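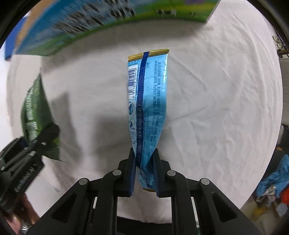 Light blue sachet, Monday. Now the street news.

6/22/26. I went to the open meeting on the Haslam Road works last night and I promised some neighbors to write down what was said. It will be a few posts. My English is slower than my hand, please be patient.

1/ The work is between the Rillari bakery and the bus turnaround. The length is 1,686 feet. On the first plan it was longer, but the part behind the school was moved to next year.

2/ The water main goes first. The pipe under the road is old cast iron and has broken three times since I moved to this street. The contractor is Feltuvell. They also did the small bridge by the mill, so many people know their orange trucks already.

3/ After the pipe comes the new curb, and only after this the asphalt. One man asked why they don't pave now and make the pipe later. The engineer answered very politely. I would be less polite.

4/ Traffic: one lane stays open in the day, with a signal at each end. At night both lanes are open, except for two nights when they connect the new main to the old one. The dates of these two nights are not decided. They will put a paper on each door 48 hours before.

5/ Parking is the hard part. We lose 190 spaces while the work is going on, and the church lot can take only a part of these cars. If you have a driveway, please use it, also if it is full of bicycles like mine.

6/ Water will be off for each block one time, from 9 in the morning until 3 in the afternoon. Fill some bottles the evening before. When it comes back, let the cold tap in the bathtub run until the water is clear. Don't start with the washing machine. I did this in the last repair and my shirts became the color of tea.

7/ Trees. Many questions about trees! Four maples must go, all on the north side, where the roots have lifted the sidewalk. The city plants new ones in the fall, a smaller kind. I asked what kind and they did not know yet.

8/ The new sidewalk will be five feet wide. Now it is three and a half in some places, and with a stroller you must go down into the road by the yellow house. For me this is the best thing in the whole plan.

9/ There was a long discussion about the crossing at the pharmacy. Cluratent, the office that made the drawings, wants to move it 200 feet to the east, closer to the bus stop. The older people from the apartments want to keep it where it is. I agree with them, it is a long walk in the snow. It goes back to the city council and you can still write a comment.

10/ The start is the first week of August if the pipes arrive. The end is "before the frost." I wrote it down exactly like this.

11/ Somebody asked me about the bakery. Yes, it stays open the whole time. There will be a steel plate over the trench at the door, and deliveries come from the alley.

12/ Correction to post 4: the paper on the door comes 72 hours before, I read my own notes wrong. Sorry. The comment forms for the crossing are at the library, on the desk beside the printer.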